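Speaker notes: Who signed for this? Municipal debt and the public right to look at it

Talk for the Ukstead debt audit group, April 29, 2019. Forty minutes, then questions. Slides are numbered but the clicker is unreliable, so say the number out loud.

Slide 1. Opening

Thank people for coming. Say where the toilets are.

Start with the question, then wait a moment before going on: how much does the town owe, and to whom? Most people in the room will know their own rent or mortgage to the pound. Very few will know what Ukstead pays in interest each year, though they pay it.

Say what the talk covers. How the town came to borrow, what the contracts say, what other towns have done, and what we want from the council by September. I am not an accountant. Everything I quote tonight comes from papers the council has released, and the folder is on the side table for anyone to read.

Slide 2. What the money was for

The Troletti loan was taken out to pay for the new bus depot and the drainage works behind it. Nobody at the time argued that the drains were not needed. The argument now is with the terms.

Read the first paragraph of the council minute. Do not read the second, it repeats the first.

Point out that the vote took place at the end of a long meeting and that members had the contract summary and no more. The full contract runs to 580 pages with its schedules. It was available to view in one office, by appointment.
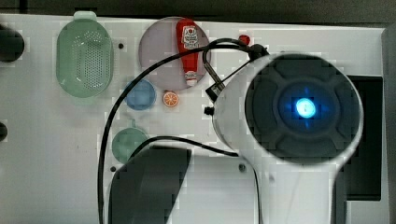 Slide 3. How the rate works

Go slowly here. This is where we lost people last time.

The rate was fixed for the first years and then tied to a formula. When the formula moves against the town, the town pays more. When it moves the other way, there is a floor, and the payment stops falling. The bank's risk is limited at the bottom and ours has no limit at the top.

Use the rent example. Your landlord says your rent will follow the price of petrol. If petrol doubles, so does your rent. If petrol halves, your rent stays where it is. Would you sign?

Then the exit fee. To leave the contract early the town must pay all the interest it would have paid to the end, discounted by a method set out in schedule 9. Alexiou, who advised on the deal, were paid by the lender and not by the council. This is in the papers. State it and move on — do not speculate about motive.

Slide 4. What has been cut

Keep to things people can check. The library branch on the east side now opens two days a week. Youth work has gone from three sites to one. The repairs list for council homes stands at 700 jobs, and the housing team has told tenants to expect a wait.

Be careful with the link. We cannot show that any one cut was made to meet any one payment. We can show that debt payments come first in the budget and that everything else is set afterwards.

Slide 5. Plorkier

Plorkier is a smaller town with a similar loan. Residents there asked for the contract, were refused, asked again, and went on asking for two years. They collected some 1,000 signatures. The council then agreed to an open audit with residents on the panel.

The audit sorted the debt into parts: money that had clearly gone on public works, money that had gone on fees, and money that could not be traced. The last part was the smallest, but it got the bank to the table. The result was a longer term and a cap on the rate. The debt was not cancelled. Someone always asks this, so say it before they do.

Slide 6. What we are asking for

Publish the full contract, with schedules, on the council website.

No new borrowing on a formula rate until the audit has reported.

An audit panel with at least half its seats held by residents.

A written answer by the September meeting.

Mention that 200 signatures are enough to force a debate under the council's own rules. The sheets are by the door. Names must be printed as well as signed, and only Ukstead addresses count.
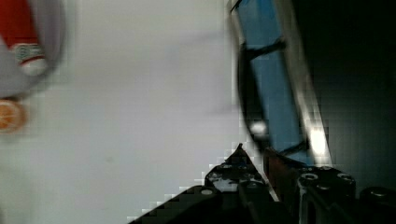

Orange object and pale surface, partly blurred

Slide 7. Questions likely to come up

Will the lender punish us for asking? Asking for an audit breaks no term of the contract. I have read the default clauses twice and there is nothing there about it.

Why not just stop paying? A council cannot do that without losing control of its own budget. Some people in the group disagree with me, and they should be given time to speak.

Is this party politics? The loan was approved by members of three parties.

What if the audit finds nothing wrong? Then we will have read the contract, and the council can say so in public.

Close by giving the date of the next meeting from the flyer. Leave slide 6 on the screen while people pack up.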